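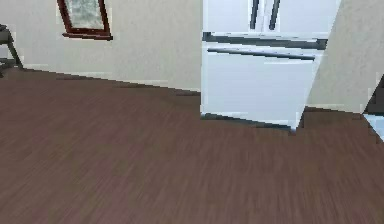

Search this notebook
Search

Monday, 7:40 am. Hide glue, batch 2

Soaked the Dovex granules overnight in cold water, one part glue to two parts water by weight. Fully swollen by morning, no hard centres when cut with a knife. Heated in the water bath with the jar lid resting on top. Held at 60 degrees. The old thermostat overshot last week and the glue smelled burnt, so I watched it on the Hodell probe until the reading settled.

Skimmed the foam twice. Strained through muslin into the small pot. Runs off the brush in a continuous string, breaks at arm's length. Slightly thinner than batch 1.

Test joints: rubbed joints in maple offcuts, edges planed and left unsanded. Half the pieces warmed beside the heater for 10 minutes, the other half glued at room temperature. Warm set grabbed later and gave more time to line up the edges. Cold set gelled before I had finished rubbing on two of them. Those are marked with a pencil cross. Don't include them in the averages.

Batch 1 results, broken on the Sakai lever rig after four days:
- warmed, 87 per cent wood failure across the joint face
- unwarmed, mostly glue line failure, patchy coverage at the ends

Wood failure was read off with the grid sheet. Theerawat Chantharasri read the same pieces without seeing my numbers and came out a little lower on the unwarmed ones. We disagree on whether grey fuzz counts as fibre. I say it does. Leave both columns in the table.

Urea: weighed 400 mg into a side jar to lengthen the open time. Not tried on wood yet. Gremero's sheet gives a dose by dry weight of glue, and our side jar was measured wet, so the figures don't line up. Redo the sum before using it.

To do
Label the side jar.
Break batch 2 on Friday, same operator for all pieces.
Order muslin, coarse.
Glue left in the pot goes in the fridge, covered. Discard if it smells or won't gel.

4:15 pm. Clamped panel has crept at one end, less than a business card's thickness. Left it in the clamps overnight.

Print this page | E-mail this page
Shares 2 | Comments 0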